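MENU
Search this site: Type and hit enter

Wanted: people to help us set and clear a play kitchen table (paid, Altdale)

Hi! I'm Sushil Shukla, and I look after the table room at Tellirar. I'm looking for 18 people to come in and spend a couple of hours with our pretend kitchen. You'll set things out, put them away, and tell us where you think everything ought to live. Does the fruit go in the colander or on the big plate? Do cups belong next to bowls? People have surprisingly strong feelings on this, and I want to hear all of them.

You don't need to cook. You don't need to be tidy either (I'm certainly not, ask Harish Shakya, who shares my desk). We've got toy strawberries, bananas, an orange, bowls, a big round plate and a little oven to work with, and you'll be standing at a white table most of the time, so wear shoes you like.
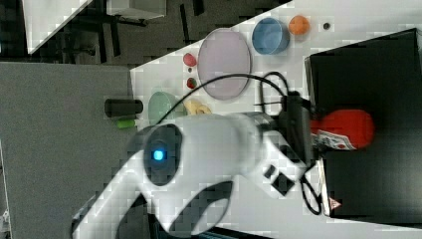
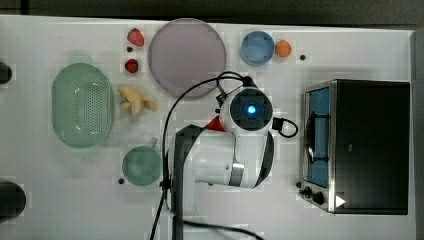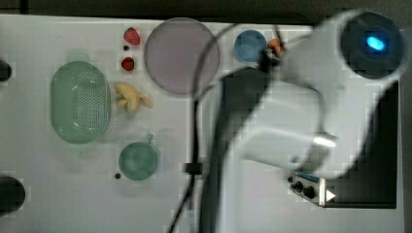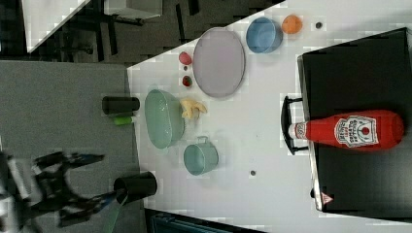 The play kitchen table, with the big plate, the bananas and the little pink and red pieces.

How it goes: you come in, I show you the pieces, and you lay the table the way you'd want it at home. Then you clear it and we start over with a different meal in mind. Breakfast is usually quick. Supper for guests takes forever! Between rounds I'll ask a few questions and write down what you say, and there's a break with tea and whatever Harish has brought in.

You should be 18 or over, okay with standing and reaching across a table, and free for one visit before December. Left-handers, please do apply, I've had hardly any so far. If you took part in the Prallska lunchbox sessions you're welcome back.

Pay is $200 for the visit, handed over the same day. Bus fare is on top of that, so keep your ticket.

To apply, send me a few lines by 9th September saying who you are and what's on your kitchen counter right now. Put "Table 695" in the subject line so it lands in the right folder.

Recent listings
Weekend shelf stacker, Chu
Front desk cover, Altdale
Prallska lunchbox sessions (closed)
Recipe card proofreader, Tellirar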